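Call for participants: two-arm build at the Undgate shared workshop

Posted 5/26/24 by Mihret Tufa

We are looking for six people to help finish and train a pair of small robot arms at the Undgate workshop. The project is called Rarkum. It started in February as a one-arm build on a home desk and moved to the shop when the second arm was ordered. Both arms now move, and the wrist cameras are wired in. The work left is calibration, cable routing and a lot of practice runs.

The task we are training for is tidying small household items into and out of a box. A person drives the arm by hand controller and the software records each run. So far we have kept 584 usable runs. Our target is 1,913.
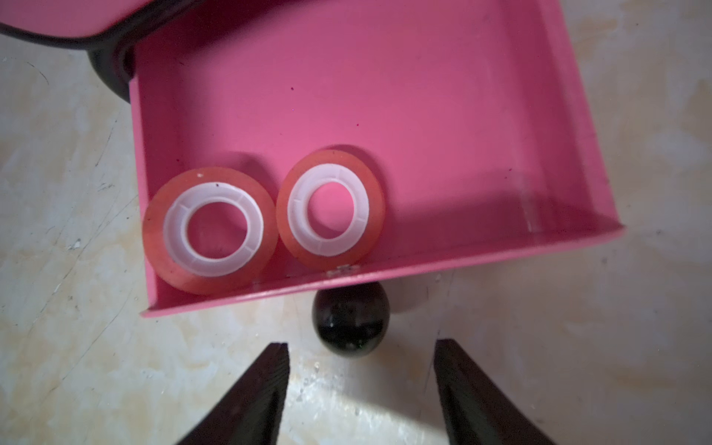 Wanpen Yensuk would like applicants to know that tape rolls are harder than they look. A roll lying flat gives the fingers very little to hold, and she says a new driver should expect to drop it for most of the first evening and not worry about the count.

What you would do

Drive the arm in sessions of 15 minutes, with a break between them
Reset the items after each run and log any failed grasp
Help reprint and fit finger pads when the ridges wear down
Check the screws on the wrist mount before each session

What we ask

You should be 18 or older and able to come in twice a month through the end of the project. No programming is needed. Experience with soldering, 3D printing or hobby servos is useful, and we have one place set aside for someone who can take over the wiring on the second arm. You will need to do the shop safety walk-through before your first session. Birger Torvik runs it and it takes less than an hour.

What you get

This is unpaid. Shop fees are covered for anyone on the build, parking in the Fontana Street lot is free after 5, and you may copy the recorded runs and the print files for your own arm at home.

To apply, leave a note in the Rarkum folder at the front desk with your name, a phone number and the evenings you can come. Please say whether you are left-handed, as we have only one left-hand controller. Edeltraud Zürcher will call you back to set up a visit.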